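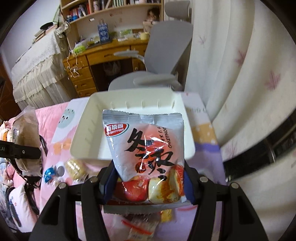
GORNSTEAD, 2025-11-22

The weekend food market at the old Kavanagh bus depot will move indoors for the winter and stay there until the end of March, the town said.

The move gives the market 61 stalls under one roof, with room for 200 cars in the lot behind the building. Doors open at 9 a.m. and close at 3 p.m. The Dena Street entrance stays shut while the sidewalk is being repaired, so shoppers on foot should come in from the Lolton Road side.

Four new sellers have signed up for the season. One sells dried fruit and packaged snacks from China, including winter jujube. Another bakes rye bread and rolls. The other two bring smoked fish and pickled vegetables.

Stall fees are unchanged from last winter. Sellers who want hot plates or fryers need a permit from the fire department, and the permit has to be posted at the stall. The two rows nearest the loading dock are set aside for hot food.

The number 4 bus from Lolton stops outside the depot. Extra trips were added on market mornings last winter and will run again this year. Parking is free for the first 3 hours.

Dogs are not allowed inside, apart from service animals. Restrooms are at the east end of the building, next to the old ticket office. Applications for the remaining stalls can be picked up at the town hall front desk.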